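Stolar Open Day: Our Gallery

Well, what a Saturday that was! The rain held off until the sausages were done, the urn behaved itself, and more of you came through the roller door than we'd dared to hope for. Thank you to everyone who brought a plate, and to Norbert Kun, who was on his feet from the first cuppa until we locked up. We've put our favourite moments on this page (slowly, over a good many evenings), and there are more to come once Aslı Aydoğan has been through her own pictures.

A few words on the bars first, as so many of you asked. We sort them by colour before they go on to the Binorura benches, and we've used the same sort of sheet-metal bins for as long as I've been here, which is 36 years this May. They get knocked and scraped and loaded again, and I'm terribly fond of them. A new one looks quite wrong to me until it has picked up a few scars!

The sorting bin 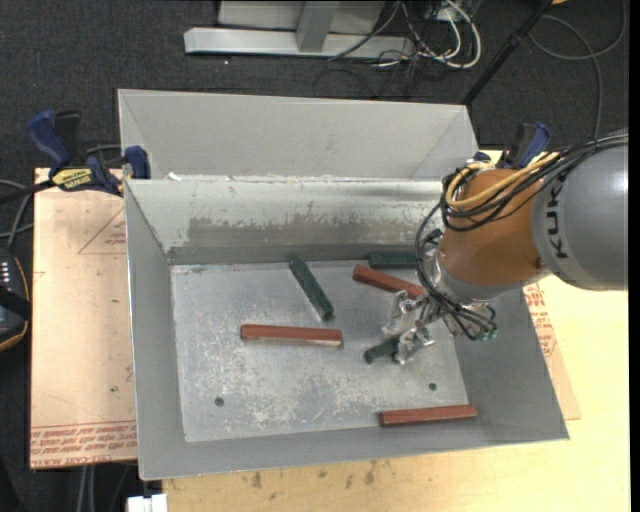 Reddish-brown bars and dark green ones, all in together and lying every which way, with the KUKA arm reaching in from the right. Have a look at the back wall too, where the pale coating has flaked off in a long ragged patch, and at all those fine scratches across the floor. Lovely old thing.

Still to come

The kids' colouring table, the cake stall and the Jin family's scones are next, as soon as I've worked out who is who. If you spot yourself and would like a copy, leave your name at the front counter and we'll print you one.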